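Home | Topics | Ask | Members | Log in

Can any machine tidy and plug in a desk yet, or am I dreaming?

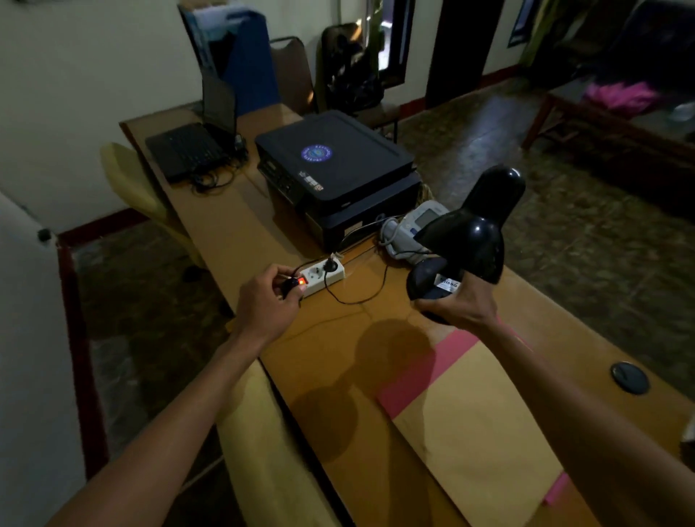
The long version, from Olga Barreto

Hello all. I look after the front office of a small community centre, and one long desk in it is the bane of my life. A lamp, a printer, a blood pressure monitor and a laptop all live on it, and the cables breed behind the laptop when my back is turned. Every time the desk is wanted for something else, the plugs come out of the power strip, the lamp gets shifted, and then it all has to go back again.

My brother-in-law is very keen on gadgets and swears that a home robot could be doing this sort of thing by March. I've had a robot vacuum for years and I'm fond of it, but it can't get past a bath mat! So is there anything I could buy, or even hire, that would hold a lamp with one hand and see to its plug with the other? I don't mind if it's slow. I'd set aside 2,000 pounds if it truly worked, though I'd need to be very sure before I asked for it.

Posted 25th February · 14 shares

Macedo

Lovely question, and I'm sorry to say no, not at that price and not for that job. I spent a good many years fitting machines on a packing line, and the jobs that went over to them were always the dull, regular ones — the same box, in the same place, facing the same way. A desk like yours is the opposite. Plugs are small, they only go in one way round, and a cable is never lying where it lay yesterday. There are research robots with two arms that can manage a plug on a good day, but you'd want an engineer standing by, and you'd be quicker doing it yourself with a cup of tea in the other hand.

What I would do is spend 20 pounds on cable ties and labels. Mark both ends of every lead, and bundle up whatever is behind the laptop. If there's a hole in the desktop for cables, use it. Most people forget theirs!

Trodon

get a smart plug. switches the lamp off from your phone, job done

Kimetti

A smart plug won't move the lamp, though, will it? I do agree with Macedo about the labels. I'd only add that if the power strip could be screwed down somewhere and left alone, half the chore would go away, and then a simple machine might stand a chance one day. My mum is still waiting for one that does the ironing, bless her.

3 comments · Share · Follow

Related
Is a robot mower worth it for a sloping lawn?
Folding machines for towels: has anyone tried one?
Best way to label printer leads
Window-cleaning robots and old sash windows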